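Print this page
E-mail this story to a friend

The Healer of Drondley

My brother-in-law paid $312 for the water, and he wanted me to drive him up to Drondley to get more.

"It's only two hours," he said. He was sitting on my couch with a bottle of the stuff between his knees. It had a blue cap and a label that said Poltura Spring, and under that, in smaller letters, Living Source.

"Living how?" I said.

"You don't have to believe in it. You just have to drive." 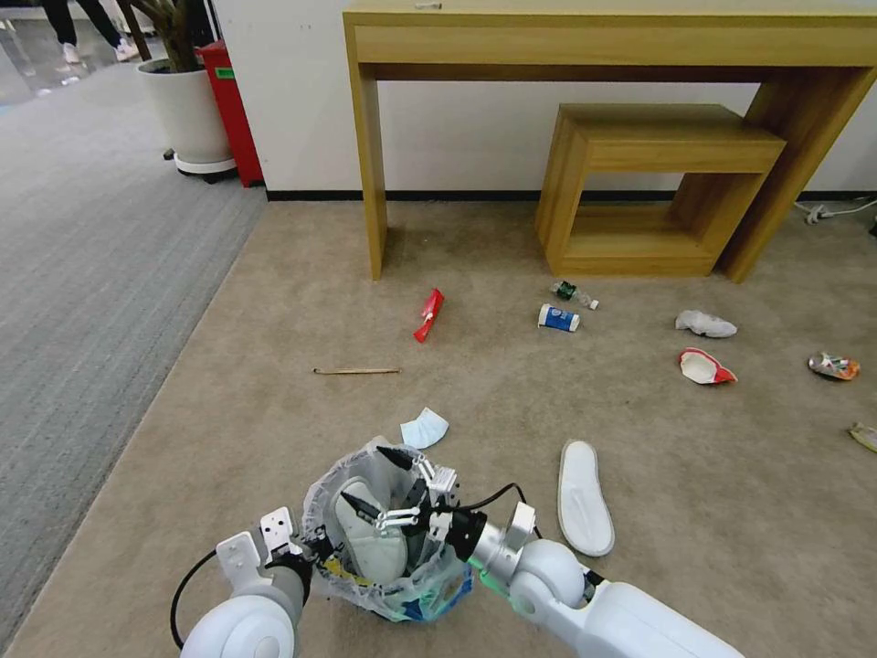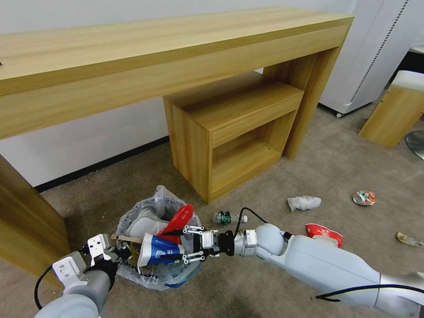 I said I'd think about it, and my wife gave me the look that meant I had already thought about it. Her brother's knee had been bad for six years. He'd had the shots and the brace and a man in Kamolrat who stuck needles in his ear. Each of them had worked for a week or so. I pointed out that a week was also how long his knee usually took to calm down by itself, and he said I was the kind of person who would ask a sunset for its receipt.

We left at five in the morning. It was March and the road was black and wet, and he slept against the window with his mouth open. I had looked up the spring the night before. The page said that 2,000 people had been helped. It didn't say helped to do what. One woman from Ostov had written that her headaches were gone and her son had found work, and I wondered if they were going to charge her twice.

The place was a long low building behind a feed store. I had expected robes. What they had was a folding table, a cash box, and a girl chewing gum who asked if we were returning or new.

"Returning," my brother-in-law said, proudly.

"New," I said. "I'm the driver."

She gave me a sticker anyway.

We sat on benches with the others. An old man across from me had brought his own jugs, tied together with rope. He told me he'd been coming since his wife got sick. I asked how she was doing now and he said she had passed in the fall. Then he said, "But it was easy, at the end," and looked at me as if I might want to argue. I did want to. I had an argument all ready, with the doctors in it and the pills they must have given her. I looked at his jugs instead.

The healer turned out to be a big tired man in a cardigan. He walked along the benches and put his hand on whatever part of you hurt. He stayed a long time with each one. When he got to my brother-in-law he knelt down, which seemed to cost him something, and held the knee in both hands like a loaf of bread just out of the oven.

"Does it wake you up?" he said.

"Every night," said my brother-in-law. "Around three."

I hadn't known that. I don't think my wife knew it either.

"And what do you do, when you're up?"

"Sit in the kitchen."

"By yourself?"

"Well, yeah."

The healer nodded and stayed where he was. I watched his hands closely, because I thought there might be some trick in it, a lotion or a warm stone up his sleeve. I couldn't find one. Then he got up, using the bench, and moved over to me.

"I'm fine," I said.

"Okay," he said, and went on to the next person. It annoyed me all the way through the rest of it. If a man is going to be a fraud he should at least try to sell you something.

He did have something to sell, of course. It was at the folding table, 20 bottles to a case, and the girl with the gum took the money. I carried the case to the car. Behind the building, I saw a green garden hose running from a tap on the wall through a back window. It might have been for washing the floor. I stood there with the case in my arms and looked at that hose for quite a while.

"What are you doing?" my brother-in-law called.

"Nothing. Which door's open?"

He walked to the car without his cane. He made sure I saw that. By the time we stopped for gas he was using it again, and neither of us brought it up.

Somewhere past the Kamolrat exit he opened a bottle and held it out to me. I said no thanks. He kept holding it out. There were 96 miles left to go and I could tell he meant to hold it the whole way, so I took it and drank.

"Well?" he said.

"It's water."

"I know it's water," he said. He took it back and had some himself, and put the cap on.

That night I woke up at three for no reason. I lay there listening to my wife breathe. Then I went down to the kitchen and looked at the phone, and after a minute I called him. He picked up on the first ring.

Print this page
E-mail this story to a friend
Search stories Enter keyword Go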